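Desktop Teardown Notes: README

Last touched Wednesday, August 30, 2023. Maintained by Enikő Deák.

What this is

Hello, and thank you for opening the README before anything else. This folder holds our working notes on taking apart and putting back together older office desktop towers, the kind that sat under desks for years and now come to us by the pallet. The notes began as a page taped inside a cupboard door at Kudham, our little refurbishing shop, and they grew until the tape gave up. I have tried to keep the tone of that page, which was written by people with screwdrivers in their hands, for whoever picks up the next screwdriver.

The collection covers 13 models, all towers with a side panel that comes off by a latch or a pair of thumbscrews. There are no laptops in it and no all-in-ones. Those are a different sort of afternoon altogether, and Farkas keeps a separate folder for them.

What's in the folder

models.csv has one row per model, with the panel type, the number of memory slots, the drive mounting style and a free-text column called "watch out for." Please read that last column even if you skip all the others.

steps/ has one text file per model, in the order we do the work. Each file starts with the case already on its side, so you won't find anything in there about lifting, wiping or peeling off old asset stickers.

parts.csv lists the pieces that tend to go missing: drive clips, slot latches, the little brackets that everyone swears they put in the tray. Nearly 100 rows at the moment, and some of them are surely the same part under two names. Merging them is on my list, and has been since February.

photos/ has pictures of open cases, for comparing against whatever you have in front of you.

How to read the step files

Every step is a single line that begins with the part and then says what to do with it. "Panel, lift from the latch side." "Drive, squeeze the blue clips and slide." We tried longer sentences for a while and found ourselves losing our place between looking down at the case and looking back up at the screen, so short it is. A line that starts with a star means stop and take a picture before you touch anything, usually on account of cables. The colors help you a good deal in the drive area, but three red cables in a bundle are still three red cables, and a picture saves a lot of guessing when it's time to put them back.

Steps are numbered fresh in each file. Step 5 in one model has nothing to do with step 5 in another, and I mention it only because I have made that mistake myself, on the phone, with great confidence.

Names for things

We all came to this work from different places and brought our own words along. For the sake of the files, we settled on these.

Panel: the side that comes off. Its inner face often has molded plastic posts and tabs, so lay it down with those facing up.

Release latch: the piece you pull to free the panel. On many office towers it's blue, as are most of the parts meant to be handled without tools.

Socket frame: the metal bracket around the processor. Older notes call it the cage, which got mixed up with the next one.

Drive cage: the metal housing for drives. Some towers have an upper and a lower one, and the files say which.

Power supply: always written out in full. "PSU" is fine in conversation.

An open Dell tower on its side, twice over:
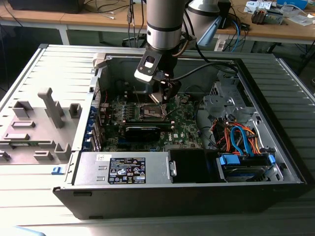
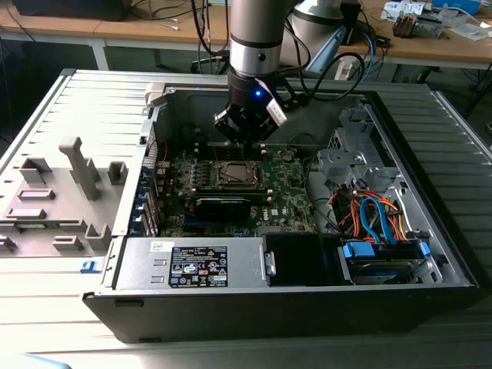 Known gaps

The Tokon towers have no step files yet, only rows in models.csv. We've had 3 of them through the shop and each one was put together a bit differently inside, so I would like to see a few more before writing anything down that sounds certain.

Heatsink removal is thin everywhere. Most of the files just say "loosen evenly, lift straight," and while I stand by that as advice, it deserves more words than it gets.

The parts list has no prices. Laltico, where we buy most of our clips and brackets, changes its list too often for me to keep up with it.

Adding to it

If you find a mistake, fix it and put your initials in the last column, or at the foot of the step file. If you want to add a model, copy the file that seems closest, work through it with a real case on the bench, and change the lines as you go. Please don't write one up from memory, however good yours is. New names for parts should go in the list above first, so that the rest of us know what you mean.

Questions can go to me, preferably in the morning, before the first case is open.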